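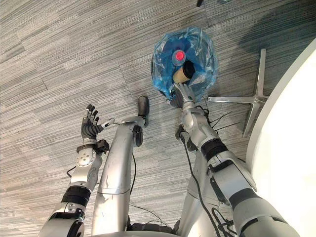
Local News

So the bin collection days are changing again, and this time it sounds like they mean it. Starting in July, everyone on the Zornton side of town moves to a two-bag system: clear or tinted bags for recycling, black bags for everything else. I got the leaflet through my door at 7 a.m., which tells you how keen they are.

I went along to the open evening at the library to find out more (mostly because I wanted to know what happens to my pizza boxes). The room was packed! They'd put out 70 chairs and people were still standing at the back by the large-print books.

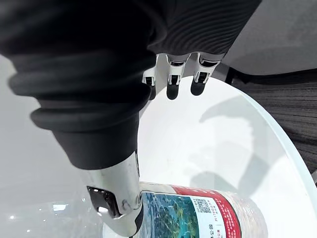
By our Zornton correspondent

The short version goes like this. Primeck, the company that has run our trucks for the last four years, keeps the contract, but the routes get redrawn. If you live north of the railroad you'll have your recycling picked up every week instead of every other week. South of it, you stay as you are until the fall, when the second truck is ready to go.

Glass is the part that got everybody going. It won't be taken from the curb anymore, so you'll have to carry your jars and bottles to one of 3 drop-off points: the one behind the swimming pool, the one on Mohmand Street and a new one next to the fire station. A lady near me asked what people without a car are supposed to do, and the answer was that they're "looking at it." She didn't seem thrilled with that, and I can't say I blame her – a week's worth of pasta sauce jars gets heavy fast.

Pizza boxes, by the way, are fine if they're clean. If there's cheese stuck to the lid, tear the lid off and recycle the other half. I've been doing it wrong for years. 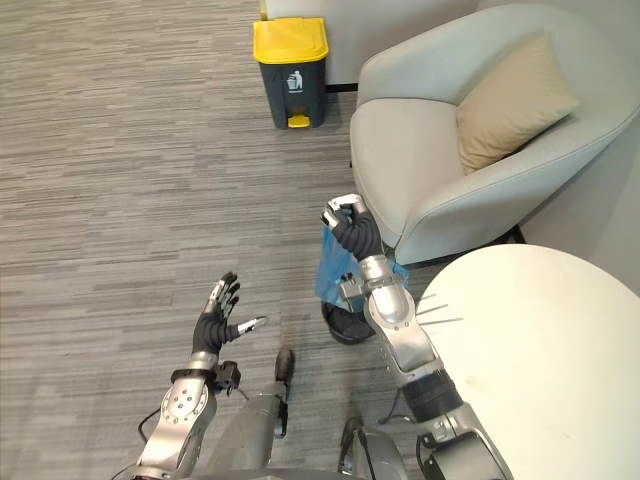
There's some good news on yard waste too. The first 300 households to sign up get a green cart for free, and after that they cost money (no price yet, I did ask). Branches have to be under 4 feet long and tied with string, no wire. Grass clippings can go in loose.

You can sign up at the front desk of the library or at the Pladonus garden center, where they've got a stack of forms by the register. I filled mine in standing up between the tomato plants and it took me a couple of minutes, tops. New calendars go out in the mail before the switch, and if yours hasn't shown up by the end of June, the library will have spares.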